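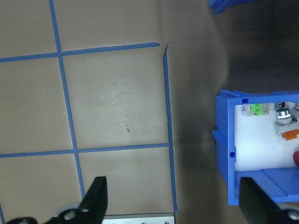 Shadow boards in a small shop: worth it or just pretty?

Small Shop Operations > Lean and 5S > General

benchside_marlene
Posted January 11, 2023

Hi everyone, long time reader and finally getting up the nerve to post! I run second shift at Namlow (we rebuild small pumps and gearboxes, nine of us on a good night) and our new operations manager, Khang Hứa, wants every bench to have a foam shadow board by May. I like Khang a lot, he listens and he doesn't talk down to people, but I'm nervous about this one. Our jobs change every couple of days and half my crew are older hands who have their own toolboxes and have had them since before I was hired. The quote we got for foam and cutting was $3,470 for the whole floor. That isn't a fortune, but I could think of other ways to spend it (a second parts washer, please and thank you). Has anybody done this in a shop where the work isn't the same every day? Did people use them after the first month?

tworivers_pete
We did it four years ago and I'd do it again tomorrow. Before the boards, we were losing torque wrenches like socks. I kept a notebook one winter and wrote down 162 separate times somebody left their bench to hunt for a tool, and that was only one crew. Now you glance over at the end of shift and see the hole. My one piece of advice is to let each person lay out their own board. Give them paper and a marker and a slow Friday afternoon, and don't correct them unless it's a safety thing.

gristmill
Going to disagree with Pete here, with affection. If your jobs turn over every couple of days, you'll be recutting foam until you retire. We spent $828 on the first round and within a few months there were tools sitting on top of the foam, and then the boards got leaned up behind the compressor, and I believe they're still back there. What helped us was carts. One cart per type of job, stocked and checked by whoever used it last. The bench stays clear and the tools follow the work.

tworivers_pete
Carts are fine if you've got the aisle for them. I've seen your shop, Gris, you could park a school bus in there!

gristmill
Fair enough. Still say the foam was a waste for us.

lua_cu
Hello Marlene, and welcome! I'm Lụa Cù, I did scheduling and then floor lead at Triệu for a long time, so I've been on both sides of this one. I think you may both be right, because there are two kinds of tools on most benches. There's the stuff you touch on every job no matter what, and then there's the stuff you need twice a month. We boarded the first kind only and left the rest in a shared cabinet with labels. It came to almost 400 dollars, and the boards were small enough that people didn't feel like their bench had been taken over. About the personal toolboxes, please leave those alone, at least the first year. We had one lead push hard on that and it soured a good crew on everything that came after, even the things they'd asked for themselves.

benchside_marlene
Oh, this is so helpful, thank you all. Lụa, did you keep the cabinet locked? We share the building with day shift and things do wander.

lua_cu
No lock. We tried a sign-out sheet and it lasted maybe two weeks. A brass tag with your name on it, hung on the hook where the tool goes, worked much better for us.

clera_dave_h
Late shift at Clera, we use the tags too. Buy extras.

gristmill
Tags I can get behind. Marlene, ask Khang if he'll let you try it on two benches before he signs that quote. Pick one person who's keen and one grouch. If the grouch is still using it in a month, buy the foam.

benchside_marlene
I have just the grouch in mind, bless him. I'll bring it up with Khang at our Thursday sit-down and come back to let you know what he says.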